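Home Kitchen Table Storage Interviews Newsletter Search

Oct 31, 2024
By the Gendodness home desk

Does the color of a plastic bowl matter?

Hertta Hirvonen wants me to believe that most family arguments about dishes could be settled with a purple bowl.

I didn't believe it when I read it in the brochure for Lutance, her tableware lending business in Wudstead, and I told her so before I had my coat off. She took it well. She has been lending out plastic bowls, cups and plates since March of last year, and I doubt I was the first person to walk in looking unconvinced.

The pitch goes like this. You pay $71 for a season. You get a crate of bright plastic dishes, and each person in the house gets a color. Your color is yours. You eat from it, you rinse it, you put it back. At the end of the season you can swap the crate for another or stop paying.

"People hear 'plastic dishes' and they think of a picnic," Hirvonen said. "I think of a Tuesday, with two kids and a sink that's full by four in the afternoon. Who left the bowl on the stairs? If it's orange, you know."

And if everyone denies being orange?

"Then you have a different problem, and I can't lend you anything for that."

She uses a table with a dark green cloth for laying out a set before she talks anyone through it. The cloth is her one fixed rule. She has tried white, and she says the pale colors vanish on it and people end up choosing only red. Against the green, I'll admit, the pinks and purples come up very strong. I'd also say that almost anything shiny looks good on a dark cloth under bright lights, and that jewelers worked this out long ago. My kitchen counter is beige.

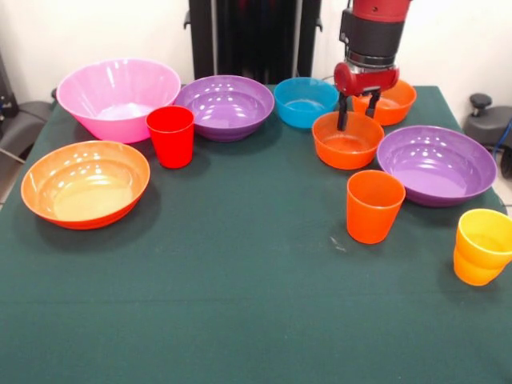 BOWLS AND CUPS

The bowls are where I had the most trouble with her argument. If color is supposed to tell you whose bowl it is, you'd expect the bowls of one color to match. They don't, always. One of the purple bowls is plainly larger and wider than the other. So does the purple person get the big one or the small one?

"Both," she said. "One's for cereal and one's for salad. Or popcorn. I'm not going to come to your house and check."

That seemed a little quick to me, so I asked about the pink one, which is taller and wider than the rest. To my eye it's a serving bowl. Put it in front of one member of the family and you have told everyone else something about how dinner is going to go.

She laughed, but she didn't really disagree. "The pink one does cause trouble. I've thought of taking it out. Then a customer tells me it's the only one they use."

Which customer? She wouldn't say. She did tell me that Lutance has 937 pieces out on loan or on the shelf, and that the large bowls come back more scratched than anything else she owns. She reads that as proof that they're loved. I read it as proof that people stir things in them with metal spoons.

I picked up her points about shape more readily than her points about color. The low, wide bowls with the stepped walls give your fingers something to hold. A smooth bowl with soup in it is a nervous thing to hand to a child, and a ridge does help. She also likes a straight-sided tumbler for the youngest drinkers, on the grounds that they can get a hand around it anywhere. I have seen children knock over every shape of cup ever made, so I'd call that one unproven.

We then spent far too long on stacking. Hirvonen believes a mixed set should be stored with the widest bowl at the bottom and the cups standing beside the pile, never inside it. I put my cups inside my bowls at home and always have. Her complaint is that a cup left in a bowl gets wedged, someone pulls hard, and the whole lot goes across the floor.

"Has that happened to you?"

"Twice this week," she said.

I asked about price next, because $71 is a fair amount to pay for dishes you have to give back. You can buy plastic bowls at a supermarket for very little. Gittins, the hardware store a few doors down from her, keeps a bin of them by the register, and I stopped there on my way in. They're fine. They were $5 each when I looked, in two colors, and I could have walked out with enough for my household and kept them until I died.

Hirvonen knows the bin. She buys birdseed next to it.

"Sure, buy those," she said. "If you want those colors and you'll never be sick of them, you should. My people get sick of things. They have a birthday, they have cousins for a month, and then they want the cupboard back. I'm really renting them an empty cupboard."

It was the best thing she said all afternoon, and it isn't in the brochure. The brochure talks about joy a great deal. I suggested she swap some of the joy for the cupboard and she wrote something down, though it may have been a grocery list.

I pressed her on whether anyone keeps to the color rule after the first week. She has asked. She sent a card out with the spring crates and got 21 replies, and she was straight with me about what was on them. Several families had dropped the rule within days. One had reversed it, so that each person washed somebody else's color. One had a father who used every color in turn and refused to be assigned.

"So the rule doesn't work," I said.

"The rule gets them talking about who washes up. I don't need it to last."

I'm not sure I accept that. If a rule only has to survive until the weekend, a note on the fridge costs less. But I have written a lot of notes for my own fridge, and I couldn't tell you what the current one says.

Plates are a newer addition for her, and she's less sure of them. She began with bowls because, in her view, most of what people eat at home can be eaten from a bowl. The plates came in after requests. Her purple ones match each other, have a raised rim, and are what she hands to people who say they hate plastic plates because the food slides off. I hate plastic plates because a knife squeaks on them, and a rim won't help with that. She offered to let me try it with toast. I passed.

What did interest me was how she groups things on the table. Plates and bowls go side by side and close together, a red-orange bowl next to a bright blue one next to a purple plate, so near that they almost touch. At home I leave gaps. She says gaps are where elbows go. I say gaps are where the bread goes. Neither of us moved much on this.
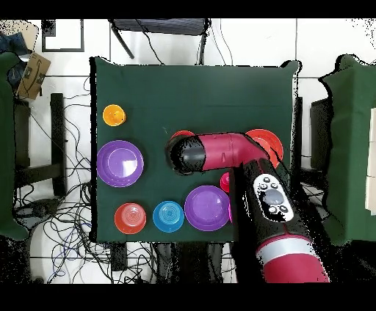 What she would change

I asked Hirvonen what she'd drop if she started over. She surprised me by going straight to the reds.

"Too close together," she said. "I've got red, I've got red-orange, I've got orange. In the evening, with one lamp on, that's all one color. I had a brother and sister nearly come to blows over it. Their mother sent the crate back early and I didn't charge her."

I'd been waiting to raise exactly that. A red plate beside a red-orange bowl may be easy to sort out in good light, over a clean cloth. At breakfast in the dark half of the year I wouldn't bet on anyone in my house telling them apart. The same goes for anybody who has trouble seeing red and green in the first place, and she agreed that her system leaves those people out. She is thinking about a raised mark on the base. She has been thinking about it for a while, by her own account.

She'd keep the blue. Everyone asks for the blue. She would keep the small cups too, which she says get used for paint water, loose change, raisins and a single cut flower, and only now and then for a drink.

Would she go to fewer colors altogether? That would fix the red problem and make the crates simpler to pack.

"Then it's the bin at Gittins," she said.

I asked whether she uses her own color at home. She lives alone, she said, and eats off a white china plate that belonged to her aunt. She didn't seem to feel this hurt her case. I thought it hurt it a little.

Before I left she offered me a crate on trial, no charge, and I turned it down because I don't take things from people I'm writing about. I did stop at the store on the way back to the car. The bin was still by the register. I bought one bowl, the blue, and my daughter has already taken it up to her room.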